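# Tultum Open on TV: who's watching?

**pathirana_fade:** The final round starts at 4 and runs against the cup final. I'll have it on in the kitchen.

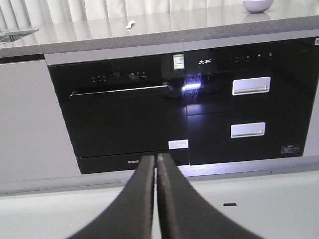

## Replies

**wekedora9:** I won't. He leads by 7. It's over.

**skinach_slice:** Disagree. The back nine at Skinach has wrecked bigger leads, and the 48 mph gusts are back.

**wekedora9:** Forecast says gusts die by noon.

**pathirana_fade:** Not on the coast they don't. Watching anyway.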